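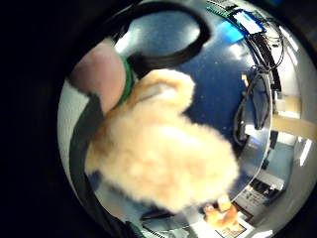
Chapter 6
Sorting and Storing Small Soft Goods

Small soft goods are items with a fabric or plush outer surface that can be lifted in one hand. They include stuffed animals, fabric balls and hanging ornaments. This chapter covers how they are grouped, labeled and placed in open containers.

Pile length is the first property to record. Long pile hides seams, collars and sewn-in labels, so the surface must be parted by hand before inspection. Short pile and smooth covers can be checked by eye.

The second property is the attachment. A tag on a string adds length to an item and can catch on its neighbors. In the Brekdale method, strings are laid flat across the item before it is placed – never wound around it.
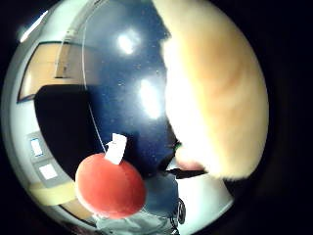

Department of Household Materials, Urkinitz Technical College

Course text prepared by Irfan Tanoli

6.1 Work surface

A hard, smooth table is preferred. Dark surfaces show lint and dust clearly but reflect overhead lighting, and glare can hide a white tag or a pale thread. Items are set down singly, with space between them.

6.2 Containers

Open fabric boxes suit mixed lots. The walls yield under load – a box should be filled from the back wall forward and kept below the rim. 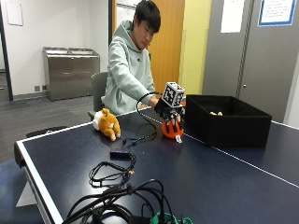 Why is a plush toy placed in the box before a small ball?
The toy holds its position and keeps the ball from rolling when the box is moved.

6.3 Terms used in this chapter

Lot: all items sorted in one session.
Pile: the raised fibers of a plush surface.
Rim: the upper edge of an open container.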